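We use cookies to improve your reading experience. Accept | Settings

3.2 Shape and surface of the serving bowls
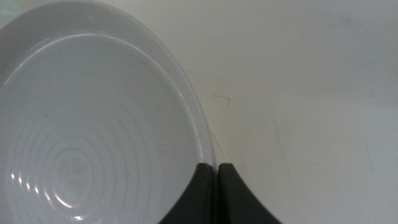
Figure 4. White ceramic bowl with a broad, flat rim and concentric ridges on the bottom of the basin.

The second group of objects in the Porthorpe household study is the large bowls. In the interviews the participants gave many different names to this type of bowl, for example salad bowl, pasta plate or simply "the big one". For this reason we classify the bowls by their form and not by the name used at home.

Three features were recorded for each bowl: the rim, the wall and the bottom. The bowl in Figure 4 has a wide rim and a shallow, rounded basin. A thin raised lip runs along the inner edge of the rim. Following Owusu's field guide, we code this form as "rimmed, shallow". It is different from the deep bowls in the Tanddale group, where the wall continues to the top edge without any flat part.

The bottom of the basin required more discussion. Ridges like the ones in Figure 4 were at first coded as decoration. However, several participants mentioned them when they talked about washing up. They said that sauce stays between the rings, and that a brush is better than a cloth for this part. We therefore added a separate code for relief on the eating surface, and the earlier records were checked again in April.

Small gray specks, as seen in the same bowl, were noted but not interpreted. From a picture it is difficult to separate a mark in the glaze from a crumb or from wear. The faint round mark at the center of the rings was treated in a similar way. It resembles a maker's stamp, but we did not assign the bowl to a manufacturer.

In total, 42 of the 200 bowls received the code "rimmed, shallow". Most of them were kept in a low cupboard under other dishes, and their owners described them as too heavy for daily use. Storage is treated in Section 3.3.

12 shares | 3 comments

Contact | Copyright Porthorpe Household Study | Back to top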